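Keeping Cooked Grains and Greens Fresh All Week
Posted Jun 3, 2019

A few of you wrote after the last menu to ask how I keep a big pot of rice or farro tasting good by the fourth dinner, so I thought I'd put all my little habits in one place. I cook on one afternoon and we eat from it most of the week, and I've had my share of gummy rice and sad spinach along the way!

Start with the grains. As soon as the pot comes off the heat, spread everything out on a sheet pan and let the steam go – ten minutes is plenty, and please don't wander off and leave it there all evening like I did last July. Then pack it into shallow containers and get it into the fridge. I have a stack of Bosico ones with the flat lids, but old takeout tubs do the job too. Whatever we won't eat within 3 days goes into freezer bags, pressed flat so they thaw quickly.

To reheat, sprinkle a spoonful of water over each cup, cover it loosely and microwave until it's steaming hot all the way through. My mother-in-law swears by an ice cube on top, and I have to say it works nicely.
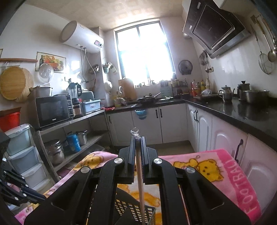

Black countertop, white arched doors, and the utensils hung up near the corner.

Now the greens. Wash them, spin them, then spin them again (I know, I know). Line a container with a paper towel, pile the leaves in loosely and lay another towel over the top. Change the towels when they feel damp. Kale and romaine will see you through the week this way, while baby spinach wants to be eaten first, so I plan it for the early dinners.

Dressing stays in its own jar until you're at the table. I make the lemon one from the Kurby page with 100 ml of olive oil, and it's enough for four big salads and a bit left over for chicken.

One more thing – label everything! A strip of masking tape and a marker, with the name and the date you cooked it. If you have a favorite way to keep herbs going, leave it in the comments. Mine still go limp on me and I'd love some help.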